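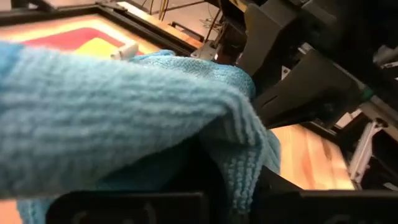
The Vincze 2994 is a hand-wound wrist watch with a steel case and a leather strap, made for people who like to wear one watch every day and keep it for many years. The case is brushed on the sides and polished on the top ring, and the polished part will show fingerprints after some hours of wearing. To clean it, a soft microfiber towel is enough, such as the light blue one with the small loops, and you can fold it thick so that the watch lies well while you wipe it. Please do not use paper tissue on the polished ring, it leaves fine lines which we can not remove without opening the case.

## The case and the dial

The dial is matte gray with thin white hour marks. Gizella Sárközi drew it for us, and she wanted that the numbers be left out completely. We asked her to keep the twelve, and this is the only number on the dial. The hands are filled with a pale green paint which glows in the dark. The small seconds are placed at the six.

The glass is sapphire, slightly domed, with a coating on the inner side only. On the back there is a second glass, flat, through which the movement can be seen.

## The movement

Inside is the Turkach movement in its version with stop seconds. It is wound by the crown, in the morning or in the evening as you prefer, but it is better to choose one time and stay with it. When you feel the crown becoming firm, stop. More force does not give more running time.

Each movement is adjusted in our Stornham workshop by Irén Deák and her colleague. She keeps the watch in several positions before it is closed, and the results are written by hand on the card which comes in the box.

## Details

- Winding: by hand
- Crown: steel, pushed in, not screwed
- Strap: brown calf leather, pin buckle
- Second strap in the box: gray Zustico fabric
- Glass: sapphire on both sides
- Guarantee: 2 years
- Number of pieces: 200

The watch can take rain and hand washing. It is not made for swimming or for the shower, also not with the fabric strap.

## Changing the strap

The straps have quick bars, so no tool is necessary. Turn the watch with the dial down on a cloth, pull the little pin toward the middle and lift the strap out. When you put in the new one, pull on it gently and listen for the click on both ends.

## Ordering

The first watches were sent out in May 2018. The pieces with a black strap will follow in June, and for these you can already write us to be on the list. If your wrist is very small or very large, tell us the size in the order note and we put in a shorter or longer strap at no cost.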